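Describing Found Objects: Wording and Matching in the Omholm Lost Property Register

Cremilda Meireles and Phong Châu
Project report, Information Management
Submitted 19th April

Summary

The lost property office at Omholm bus station records each object handed in as a short line of text. When an owner asks about a missing object, the enquiry is recorded in the same way, and a clerk searches one set of lines against the other. This report looks at how the wording of those lines affects the search. We took a sample of 200 records from a register of 1311 and compared three ways of writing the same entry. A fixed order of terms made the largest difference to the search results. Longer descriptions on their own made little difference.

1. Background

The office serves the bus station and the shopping arcade beside it, known as the Barbosa. Objects arrive from drivers, cleaners and the public. Each is given a tag, entered in the register and put on a shelf. The register is kept in Gromia, a general stock program that was bought for the stationery store and later extended to cover lost property. Gromia has one free text field per record. It can search for a word or part of a word, but it does not correct spelling and it does not know that "purse" and "wallet" may be used for the same object.

Before Gromia the office used bound books. A few of the habits of the books have survived. Entries are still short, because the column in the book was narrow, and colour is still often left out, because the clerk could walk to the shelf and look. The second habit causes trouble now that telephone enquiries are answered at a desk on another floor.

2. Types of object

The register uses 11 categories. Umbrellas, gloves and hats make up the bulk of the clothing group and are easy to name, although hard to tell apart. Keys are named easily and described badly. Telephones have their own procedure and were left out of our study.

The category called "Other" needs separate mention. It contains parts of things: caps, lids, fixings, handles, single wheels. The person who hands in such a part seldom knows what it came from, and the clerk has no reason to know either. A typical entry reads "metal piece". An entry such as "bracket, metal, small, green and silver" commits the clerk to nothing about its use and gives an enquirer four or five words to meet. We recommend that parts are always recorded by shape, material, size and colour, and that a guess at the function is put last, with a question mark.
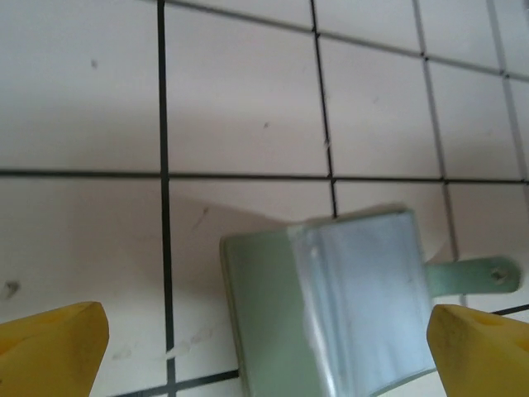
3. Method

The sample was drawn by sorting the register by tag number and taking records at a fixed interval, skipping telephones and any record with a blank description. Each sampled record was then rewritten twice, so that every object had three versions.

Version A: the clerk's original line, unchanged.
Version B: a longer line in free prose, with no limit on length.
Version C: a line in fixed order - noun, material, size, colour, marks.

Versions B and C were written with the object in hand where it was still on the shelf. Where it had been returned or disposed of, the record was replaced by the next one in the sequence.

Enquiries were written by fellow students who had looked at an object for a short time and were asked for a description later the same day. They were not shown the register or told how it was arranged. Each enquiry was run against all three versions by the same person, who used no more than five search terms and took them in the order in which they appeared in the enquiry. A search was called a match if the correct record appeared on the first screen of results.

The method has a plain weakness. A real owner has known the object for months or years and will remember different things from a student who has held it once. Owners recall contents, damage and where they bought it. Our writers recalled colour and shape. The results should be read with that in mind.

4. Results

Version C gave the most matches in every category except books, where the title is enough on its own and all versions did equally well. Version A gave the fewest. Version B fell between the two, but closer to A than we had expected.

The failures of Version B had two causes. The first was choice of noun. With no rule to follow, the same writer used "bag", "pouch" and "case" for very similar objects within one sitting. The second was that long lines contain many common words, so a search on a single term returned too many records and pushed the correct one off the first screen.

Wallets and purses show the colour problem clearly. They are small, flat and alike in shape, and the owner's name is often absent. In the original lines many had the noun alone. Where colour was given, it was nearly always a basic term: black, brown, red, green. Enquirers used finer terms. A wallet entered as "green" was asked for as "mint", "pale green", "turquoise" and "sea green". A word search for "green" finds two of these and misses the others.

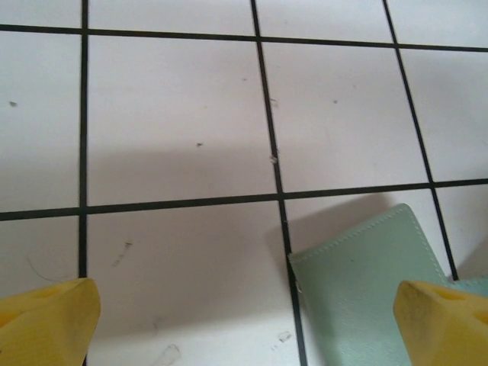 Our proposal is to record the basic term first and a finer term after it, so that an entry would read "wallet, flat, green (mint), stitched edges". This costs the clerk one word. When the test lines for wallets were rewritten in this form, most of the searches that had failed on colour succeeded. The remaining failures came from objects on the border between blue and green, which neither wording settles. For these we suggest that both basic terms are entered.

Material was less useful than colour. Clerks and enquirers both wrote "leather" for anything with a grain, and a wrong material is worse than none because it removes the record from the search. We would keep material in the fixed order but allow it to be left empty.

5. Comparison with Nultlow

The office at Nultlow, further down the same bus route, still uses cards. We spent a morning there in order to see whether its clerks had reached a fixed order by habit. They had done so in part. The noun always came first, and marks such as initials or a torn strap always came last. The middle of the line varied with the clerk. Nultlow also keeps a printed list of preferred nouns taped inside the lid of the card box, and this is the simplest measure we saw at either site. No similar list exists at Omholm.

6. Recommendations

Adopt the fixed order used in Version C for all new records.
Keep a list of preferred nouns at the desk and review it when a new kind of object appears.
Enter a basic colour and a finer colour for every object.
Leave material blank when in doubt.
Put any guess at function last.

Existing records need not be rewritten. Most unclaimed objects will pass their disposal date in May, and the older lines will leave the register with them.

7. Further work

We did not test the time taken to write an entry. Version C seemed quicker than Version B once the order had been learned, but the clerks should be timed during normal work before any claim is made. It would also be useful to repeat the search test with real enquiries, with personal details removed. The office has agreed in principle and is waiting for written permission from the station manager.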